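Speaker notes – what agencies sell when they sell "engagement"
Bilisness meetup, evening slot. Keep it under 12 minutes.

Open with the pitch deck line: "584 new leads through social." Ask the room who has bought something on a number like that. Wait for hands.
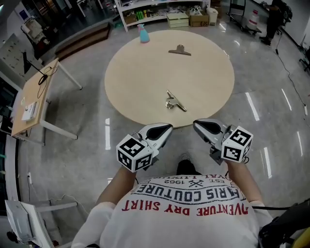
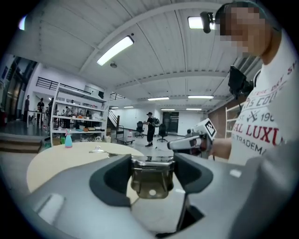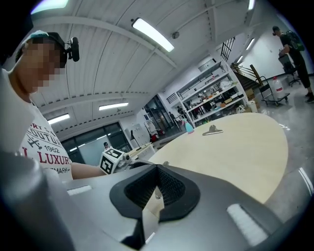
Now the Urudow case. They paid Kovalchuk for search and social together, and the August report showed 584 leads. Benedikt Tiedemann went through the list and found 5 people who had asked for a price. The rest had tapped a giveaway post. Go back to the white T-shirt for a second – large printed lettering, easy to spot, and you still have no idea whether anyone would buy the shirt. Same with reach. Ask what a "lead" is before signing, and get the answer in writing.

Next, rankings. Binda was told it "reappeared" in search. For which words? Two of them, both its own company name. Evanthia Stergiou has the email if people want to see it (check with her first).

Don't get dragged into whether all agencies are crooks. Some do decent work. I'd still want log-in access to the ad account from the start, and I'd be wary of anyone who stalls on that.

If Bohdana asks about refunds: Urudow didn't get one.

Questions, then hand over to Tobias.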